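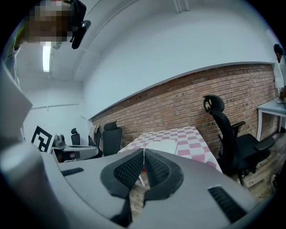 Wellener hand-held grippers: replacement finger pads, second issue

We love these grippers. They come in pairs, they sit nicely in the hand, and a person who has never taught a robot anything can be recording useful movements before the kettle has boiled. So it was a real blow in August when the Kirnaslow workshop wrote to tell us that the pads were creeping off the fingers!

What went wrong

The rim of the old pad was bonded at the tip only. After plenty of pinching at thin things (paper, card, the corner of a page) the lower edge lifted, and the lifted bit stopped the fingers from closing fully. The position reading still said "closed". Recordings looked perfect and then the robot arm, copying them, dropped everything. Ravindra Thakur at Menside found it by turning a notebook page 30 times with each hand and watching the gap — slow work, and we're very grateful.

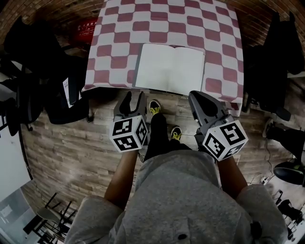
Both grippers held out at the table's edge, notebook open on the cloth.

There is a safety side too. On 2 of the returned units a loose rim had caught in the finger joint and the jaw sprang open when it came free. It didn't hurt anyone, but please stop using a gripper if you feel it stick.

What's new

The new pad is bonded all the way round and has a deeper lip at the base. Prasert Somboon fitted the first 11 sets and says the grip on card is the best he's had from any version. We think so too, and the closing feel is lovely — much crisper.

In the pack
Finger pads, 6
Fitting tool
Cleaning wipe
Instruction card

Fits: all Wellener hand-held grippers. Does not fit the Mittal arm-mounted jaw.

Before fitting, switch off and unplug. Afterwards, run the closing check on the card for each hand, and record again anything you made with a lifted pad. Old pads can go in the bin.

Page updated Thu 13 January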